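追了两年的综艺主持人，我终于把她的周边资料吃透了

说来惭愧，我对Mared Lewis的了解，比对自己表弟的了解还多。她主持《Tlapale之夜》的第一季我没看，第二季是感冒躺在床上时一口气补完的，从此每周守着更新，比交房租准时。

她这人妙在不太像主持人。嘉宾哭了，她递纸巾，然后自己先把纸巾用掉一张。有一期请来演员Analyn Ignacio，两个人聊怎么煮粥聊了三十七分钟，新戏一个字没提，宣传方大概在后台掐人中。那期我看了三遍，粥至今没煮成功。

网上那些“艺人档案”网站就比较好笑了。同一个人，甲站写三十岁，乙站写六十六岁，丙站很谨慎，写“年龄：有”。身高更是随季节浮动。至于鞋码，我真心想知道是谁量的，又是谁在查。（好吧，我查过。）

一月份她宣布离开节目，去Jilside做一档播客，名字叫《Hemuvora》，什么意思她自己也解释不清。我听了头两集，没有灯光，没有观众席，只剩她在那儿嗑瓜子似的讲话，居然更好听。评论区有人嫌她啰嗦，我跟他吵到凌晨一点，最后发现他也是老粉。

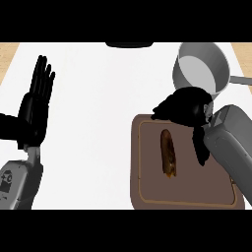 白色桌面，左边一只竖着的黑色机械手，四指并拢

《Tlapale之夜》换了新主持，我看了半集。小伙子牙很白，每句话都说得完，嘉宾也都顺利宣传了新戏。我关掉，去重看粥那期了。

下一集播客据说要聊她早年在商场主持抽奖的事，头奖是电饭锅，抽完发现箱子里没放锅。等听完再来写。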